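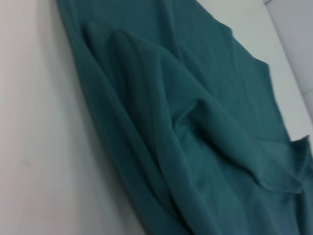 Folding, and the other bits of laundry I used to put off

Hello again, and thank you for all the replies to last month's item on airing cupboards. I had no idea so many of you had such strong feelings about slatted shelves! One reader has promised me the measurements of hers, and I'll pass them on when they arrive.

This time I want to talk about folding. I've been sorting out my fabric and linen since the clocks went back, and I've got as far as the dark things, the greens and the blues, and that teal colour I seem to buy every autumn whether I need it or not. I counted up the lot for this newsletter and it came to 26 pieces, if you include the odd napkin and a tablecloth I'd forgotten I owned. All of it had been living in one heap at the bottom of the landing cupboard here in Prilgate, and every time I wanted something I pulled it out from underneath and shoved the rest back in with my foot.

So I gave myself an afternoon. The first job was finding somewhere to work. I'd always folded on the bed, which is lovely and big but far too soft, and the cloth sinks in and slides about and you end up with corners that don't meet. A plain hard surface is so much better. I wipe mine down first with a barely damp cloth and let it dry properly, and I choose a pale one if I'm doing dark fabric (you can see where the edge is, which sounds like nothing until you've tried to fold navy on a black worktop in November).

Thin, smooth cloth is the awkward sort. A thick towel more or less tells you where it wants to bend, but anything light just slumps into soft rolls the moment you let go. What works for me is to leave it in its bunch to begin with and go looking for one long edge. Don't bother with corners yet. Find the edge, run it through your fingers until you reach the end, then lay that whole edge down straight in front of you and let the rest flop over behind it. Then pull the far side away from you a bit at a time, smoothing outwards with the flat of your hand. I used to pick the thing up and shake it, and all that ever did was knock the post off the side.

Once it's flat, go in half lengthways, and in half lengthways again if it's wide. After that I fold in from both ends to meet in the middle, and close it up like a book. Folded this way it'll stand on its edge in a drawer – mine are 16 centimetres deep, and I adjust the last fold until nothing pokes over the top. If yours are deeper you can probably skip a fold. Very slippery cloth I roll instead, around a cardboard tube saved from wrapping paper, and I've stopped feeling guilty about it.

A word on creases. Dark colours show them more than you'd think, especially the sharp ones that have been sat under a pile for months. If you're storing something long term, take it out now and then and fold it in thirds instead of halves, so the line falls somewhere new. I've got a green runner with a pale stripe down the middle where I ignored this for years, and it isn't coming out now.

And do check things before they go away! I hold each piece up to the window and look for pulls and marks. Anything doubtful goes in a separate pile for the wash. I found a splash of what I think was gravy on one and a small hole in another, which has gone in the mending bag along with everything else that's been in the mending bag since spring.

For storage I tried the Urnetti drawer dividers that a couple of you wrote in about. They're good, fairly stiff, and they come in a pack that did one and a half of my drawers, so I've had to order a second. I also bought a Grorari cotton bag for the tablecloth – it's a generous size, though the drawstring is a bit mean and I've swapped it for some ribbon. I paid for all of it myself, before anyone asks.

The whole business took me 80 minutes, with a stop for tea and a longer stop to look for the ribbon. I then had an empty bit of cupboard, which I admired for a day and filled with the hoover attachments.

A few things still to settle. I'm not sure what to do about fitted sheets, which I can only get into a sort of parcel. If you've a method that works on a deep mattress size, please write it down for me step by step, as I've watched other people do it and I lose track when they turn the corners inside out. I'd also like to hear how you store felt, and whether cedar blocks are worth having or just smell nice.

Next time it'll be ribbons, trimmings and the button tin. The linen swap is on again at Frimpong Hall on 28 November, from ten until one, and there'll be a table for fabric offcuts as well as the usual bedding. Please bring things clean and folded (any way you like!) and with the size pinned on if you know it. I'll be on the tablecloths, and there's parking round the back.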